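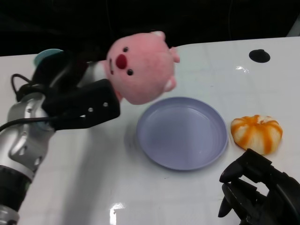 Minutes of the Brekine Playroom meeting, June 6, 2021. Colette Bouvier opened by thanking everyone for coming along, and we went straight on to the toys and the pretend tea things. The pink plush with the red nose is still very dear to all of us, and it was warmly agreed that it stays, together with the lavender-blue plate (the round one with the raised rim). Tadhg Corrigan asked for a softer brush for the plush, and we all thought that a lovely idea.

1. Washing
Soft toys will go through on the gentle cycle, in the mesh bags from Charpentier, and be left overnight on the rack.

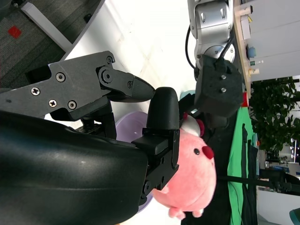

Tadhg wondered whether the bags might be kept by the sink, where people would remember them, and Colette was happy with that. She will order 10 more, as the old ones have gone at the zips.

2. Tea set
The plates and mugs are to be wiped after each session and put back on the low shelf, please, with the mugs at the front where small hands can reach. Colette will write new shelf labels.

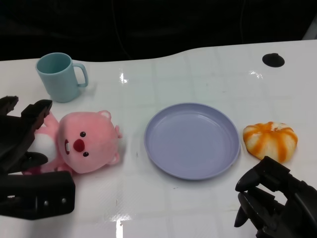
3. Next meeting
Tadhg will bring the May accounts, and cake.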